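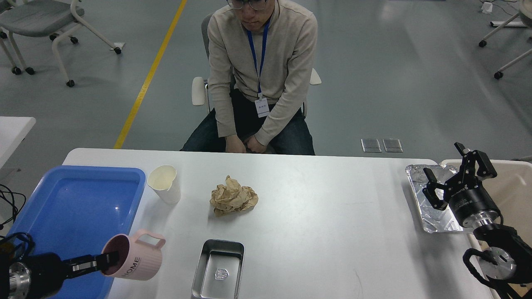 Vomis Hotels Completes Purchase of the Tutness Conference Hotel

Vomis Hotels has completed the purchase of the Tutness Conference Hotel from its previous owner, Valtilia. The sale closed on 2021-02-25, and the property now operates under Vomis management. It will keep its present name through the end of the year.

The hotel has 309 guest rooms on seven floors, two restaurants and a conference wing with seating for 682 delegates in its main hall. It becomes the largest property in the group and the first with a dedicated events department.

All current employees have been offered continued employment on their existing terms. Length of service, accrued vacation and pension arrangements carry over in full. Staff who were placed on reduced hours last year will remain on those hours until occupancy allows a change, and department heads will review schedules at the end of each month.

Reservations made before the sale will be honored at the rate originally confirmed. Guests holding deposits for weddings, meetings or group stays do not need to take any action. Events that have been postponed may be moved to any open date in the next 18 months without an additional fee. Gift certificates issued by Valtilia will be accepted at the front desk and in both restaurants until their printed expiration date — they cannot be exchanged for cash.

Renovation work will proceed in 3 phases. The first covers the lobby, the front desk and the ground floor restrooms. The second covers the guest rooms on the upper floors, where carpets, bathroom fixtures and window units will be replaced. The conference wing will be closed during the final phase, and clients with bookings in that period will be contacted by the events office with a choice of alternative dates. The design contract has been awarded to Vlček, the firm responsible for the group's two lakeside properties.

The parking structure on the north side of the property, with 346 spaces, is included in the sale. Monthly permits held by neighboring businesses remain valid — new applications will be accepted once the gate system has been replaced.

Suppliers should address invoices for goods delivered after the closing date to the Vomis Hotels accounts office. Invoices for earlier deliveries remain the responsibility of Valtilia and should be sent to the address shown on the original purchase order.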